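Skarer Two-Arm Bench Station: Planning and Set-up Guide
Section 3. Planning, budgeting and ordering

3.1 Before you ask for a quotation

Complete the steps below in order. Clerngate will not issue a firm price until the planning sheet (form P2) has been returned with all fields filled in.

1. List the parts the station will handle. For each part, write down the longest side, the weight and the places where a gripper can hold it.

2. Mark each part as one-arm or two-arm. A part goes down as two-arm if it is wider than the open gripper can span at its centre of weight, or if it has legs, poles or other long pieces that swing when it is turned.

3. Measure the table. The standard Skarer base plate needs a clear edge of 1062 mm along the side where the arms are fixed. Shorter tables can be used with the narrow plate, which is a separate order line.

4. Measure the height above the table. Allow for the part standing on its end, with the longest piece pointing up.

5. Note the position of cupboards, curtains and shelving behind the table. Enter the distance from the rear table edge to the nearest fixed item.

6. Send the sheet to the planning desk, marked for Bảo Bùi.

Note: Measure the real part. Catalogue sizes often leave out feet, end caps and collars.

3.2 What the base price covers

The base price covers two arms, two grippers, the base plate, the control box and one set of arm cables. It does not cover:

- the table
- table coverings
- spare gripper fingers
- the Jelloma cable kit, needed if the control box stands more than 3 m from the arms
- site visits after the first

Allow a separate line for fingers. In the Phan workshop, one pair lasted some 1000 holding cycles on hard plastic before the grip faces had to be changed. Softer parts wear them more slowly. Order code 109 is a pack of spare fingers for both grippers.

Caution: Do not order fingers from an earlier price list. The fixing holes were moved in April and the old pattern will not fit.

3.3 Choosing a table covering

1. Choose cloth or plastic sheet. Both are accepted.

2. Cut the covering large enough to hang over the front edge. Keep the hanging part clear of the arm joints.

3. Check the contrast with the parts on your list. Dark coverings suit white or pale parts. A shiny sheet may throw back light from overhead lamps, so try a sample under the lamps that will be used.

4. Enter the covering as a running cost if the parts have sharp feet or edges.

Caution: A loose covering can be drawn along with the part. Fix it at the rear edge before the first powered run.

3.4 Furniture and other large parts

Large light parts cause most of the errors in planning sheets. The weight is well within the limit, but the space they take up is not. Enter the part in every position it will pass through, including on its back. Leave slack in the gripper cables for the full reach of both arms, and check that no leg or pole crosses the path of the forearm.

Quang Tạ at Clerngate checks all sheets that list furniture. Allow extra time for the reply. 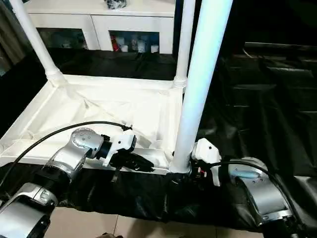
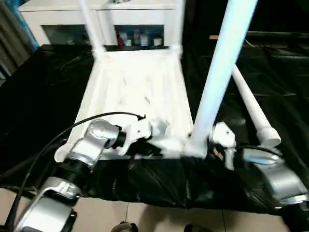

Figures 3-1 and 3-2. Two-arm work on a large white plastic part, black table covering in place.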